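# Visit to the Mundus refurbishing workshop

We got to Mundus a bit after nine in the morning, by the side door, as the front one was blocked by a delivery of monitors. 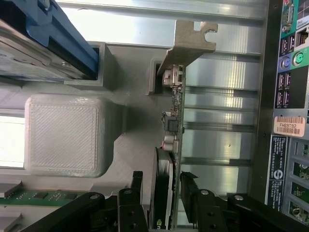 *Inside one of the workstations: hard drive in its blue carrier, graphics card and expansion slot covers.*

Mundus takes in office computers that companies have finished with and gets them ready for schools and community groups. It has been in the old Renon building since September. Before that it was two rooms over a tire shop, and everything had to go up the stairs by hand.

Nkechi Adeleke showed us through. She runs the bench side of the place and has a separate crew for pickups. Our group was from the Eze repair club, and most of us had only ever worked on our own machines at a kitchen table, so we had plenty of questions.

The first stop was intake. Every computer gets a paper tag with a number on it, and the number goes in the ledger along with whatever the donor has said about the machine. The tag on the one Nkechi picked up was 759. Cables and keyboards are sorted into bins by the wall and don't get tags.

After that we went on to the benches. The desktop workstations are the favourites here. They cost a lot when new, they were built to be serviced, and a good many parts can come out without much fuss. The drive in the one we looked at sits in a blue plastic carrier, and a worn carrier can be swapped for one from the spares drawer. It also still had a serial port at the back. One of our members asked who would use that now, and the answer was that a machine shop had asked for two of them last winter to talk to an old lathe controller.

Drives are dealt with before anything else is done. They are wiped on a separate station, and any drive that fails the wipe is drilled and goes to metal recycling. Memory is tested overnight. Graphics cards are checked for fan noise and dust, and the slot covers are kept even when they're bent, as new ones are a nuisance to find. The stock list is kept in a program called Tiltis, which the staff complained about quite freely.

We stopped for coffee at half past ten. The lunchroom has 20 chairs and one very slow kettle.

The last part was the storeroom, where finished computers wait for pickup. Shelving runs to the ceiling on both sides, and there is room for 300 machines if they are stacked properly. A school order of 200 was being put together while we were there, so we kept to the one aisle and didn't stay long.

Two things for our own club: we should start tagging what comes in, and we should stop throwing out screws. Nkechi gave us a jar of mixed case screws to take home. Parking is on the street and the meters take coins only.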